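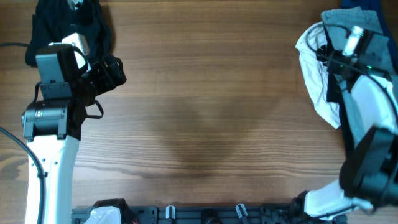
Chapter 2
Wood on the move

I have a confession to make before we start. When I first taught this course I skipped this chapter altogether, because I thought wood movement was something only fussy people worried about. Then I made a table for my friend Abimbola Okeke, screwed the top down tight on every side, and by July it had split from one end nearly to the middle. She still eats her breakfast off it and she still mentions it!

So let's take it slowly. A board is a bundle of tiny tubes, a bit like a fistful of drinking straws, and the walls of those tubes take in moisture from the air and give it back again. When they take it in, the board gets wider. When they let it go, it shrinks. Along its length it hardly changes at all, and you can more or less forget about that direction – it's the width that will catch you out.

How much wider? That depends on the kind of wood, how it was sawn and how damp your house gets (mine is dreadful). A board cut flat across the growth rings moves more than one cut square to them, often twice as much. We'll work through the sums in section 2.3, using a top 200 cm long, and I promise there's nothing in them worse than multiplying.

Before that, section 2.1 looks at grain and how to read it from the end of a board, and section 2.2 deals with knots, where the grain swirls about and all the tidy rules go a bit wobbly. Lawal Ojo kindly lent me his notes on drying timber at home, and you'll find them at the back of the chapter.

You'll need a ruler, a pencil and an offcut at least 40 mm wide. Measure the offcut across the grain today, write the figure on it, and leave it in your bathroom until you reach section 2.3.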